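Chapter 2
Paying for Players: What a Contract Buys

Somewhere in every sports management course there is a student who believes that a player is paid for what he did last season. This student usually goes on to own a team.

Chapter 1 looked at where a club's money comes from: tickets, broadcasting, sponsors and the sale of foam hands. We turn now to where it goes, and most of it goes to the people on the field. By the end of the chapter you should be able to read a basic playing contract, tell promised money from possible money, and explain to a relative at dinner why the number in the headline is almost never the number on the check. The last of these is harder than it sounds, and it depends a good deal on the relative.

Opening Case: The Goalkeeper and the Bonus

Flornora was a second-tier soccer club with a decent stadium, a loyal crowd and a goalkeeper named Ionuț Manole. Manole had been excellent for one season and injured for most of the next. His contract was running out. The club wanted to keep him and did not want to pay for another year of watching him ride a stationary bike.

Ute Seidel, the sporting director, offered a lower salary with a generous bonus for every league match he started. Manole's agent, Prodromos Petridis, asked for a higher salary and no bonus at all. Both sides described their own proposal as fair and the other one as an insult, a word that in contract talks means roughly what "good morning" means elsewhere.

They settled on a two-year deal. The salary landed between the two offers. The bonus stayed, but it was to be paid for each match in which Manole was "available for selection," whether or not he started. Petridis had put that phrase in late in the evening, and Seidel, who had a train to catch, let it through.

Manole stayed healthy. He also lost his place to a younger keeper in February and spent the rest of the season on the bench, available for selection, collecting a bonus every weekend for sitting down. The local paper worked out his pay at 753 per minute played and printed the figure in very large type. Supporters were furious with Manole, who had done nothing except turn up to work in good shape, and rather forgiving of Seidel, who had signed the thing.

We will come back to Flornora several times. For now, notice what each side was trying to do. The club wanted to move the risk of injury onto the player. The player wanted it left with the club. The fight over salary and bonus was a fight over who would be poorer if his knee gave out. What neither side had talked about was the other risk, that he would be perfectly fit and somebody else would be better. The contract had an answer to that question anyway. Contracts generally do, and it is worth finding out what the answer is before the season starts.

2.1 The Headline Number

When a signing is announced, the press release gives a total. The total assumes that the player stays for the full term, meets every target, and is never released, traded, suspended or talked into a pay cut for the good of the team. It is the sports version of the top speed on a car's dial – the car may well be able to do it, but don't plan your commute on it.

Everyone involved likes the big number. The agent likes it, as it helps to attract the next client. The club likes it because it looks ambitious. The player likes it until his cousins read it. Only the club's accountant has no fondness for it, and she wasn't asked to the press conference.

Base salary is the regular pay set out for each season. Whether the player will receive it in a later season depends on whether it is guaranteed.

Guaranteed money must be paid even if the club lets the player go. Read the wording with care. Some guarantees cover injury but not a loss of form, and some take effect only if the player is still on the roster on a certain date. Players have been released on the day before that date often enough that agents circle it in red.

A signing bonus is paid for agreeing to the deal, either at once or in installments. In leagues with a salary cap, the club may be allowed to spread its cost over several seasons for cap purposes even though the player already has the cash. Section 2.3 deals with the trouble this can cause when the player leaves and his cost does not.

Incentives are paid when something happens: a number of starts, a number of goals, a trophy. They look simple. The case above should have cured you of that.

Key terms: base salary, guaranteed money, signing bonus, incentive, roster date 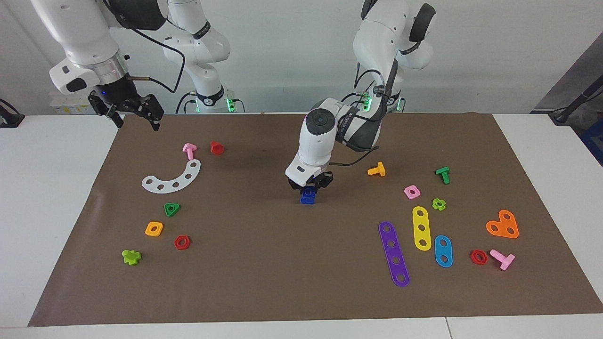
Why did Manole go on earning his bonus after he lost his place in the team?

His contract paid the bonus for each match in which he was available for selection, so being fit and on the bench was enough to earn it.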